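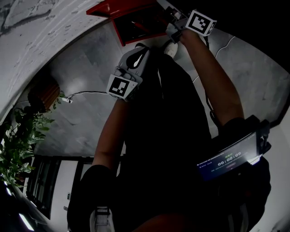
*Reaching up to a small white fitting on a concrete ceiling.*

# Oltalow: Season Two Viewer FAQ

Updated January 13, 2022

**Is Nerys Kemeys coming back as host?**

No. She left after the season one reunion and has signed on to a travel series called Grisa. The producers have said she is welcome back for a guest spot, but nothing is scheduled.

**Who is replacing her?**

A new host will be named before the premiere. We don't have the name yet and won't post guesses on this page.

**What is the show about, for people who missed season one?**

Seven housemates move into the Erkuditz, an old hotel built in 1838, and run it as a working inn. Paying guests vote at the end of each stay. The housemate with the lowest score goes home.

**Are the guests actors?**

No. Guests book through the show's website and sign a release at check-in. They pay a reduced rate and know they will be filmed in the shared rooms. There are no cameras in guest bedrooms.

**How many people applied for the new cast?**

The show received 324 applications. Casting closed in October, and late applications are not being held for next season.

**Will anyone from season one return?**

Ikeda is the only one confirmed. He finished second last time and comes in partway through the season. The producers haven't said whether he can win.

**Where can I watch the reunion?**

It's listed as a special, so it won't show up if you browse by season. Search for the show's title and scroll down to "Extras." It runs in 2 parts, and the argument over the kitchen schedule is in the second.

**Can I send mail to a cast member?**

Yes, but only after their last episode has aired. Use the address on the contact page and put the housemate's name on the envelope. Packages and food are returned to the sender.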